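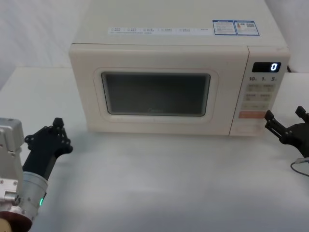

May 1, 2020

Big week on the two-arm build! Both arms are finally running off one controller, and the new goal is buttons. I've been wanting to get to buttons since we bolted the first arm down, so I'm pretty excited.

Pushing a button sounds like nothing, but a microwave is a great little test. The keys are small, they're packed close together, and the whole oven slides backwards if you lean on it too hard. My plan is to have the left hand steady the side of the case while the right hand does the pressing. Lai-ching Chou reckons I should do it one-handed first and learn to be gentle, and she's probably right (she usually is, and she wrote most of the wrist code).

The software is split into two programs now. Stenda plans the arm moves and Ulen looks after the fingers, and they talk to each other 124 times a second. Before that I had everything in one giant loop and the fingers would freeze whenever the arms had to think. So much smoother now!

Things still on my list:

- soften the finger closing speed, it's set to 6 and I want to try 3
- tidy the cable on the right hand before it catches on something
- teach it where the big orange button is, as that's the easiest target
- colour-code the plugs, because I swapped left and right again

I'm also printing rubbery fingertips, my favourite part of the whole project so far. The first three came out stringy, but I dried the filament overnight in May sunshine and an old food dehydrator, and the next batch is on the printer while I type this. Door opening comes after that. There's no handle on this one, so I've got some thinking to do.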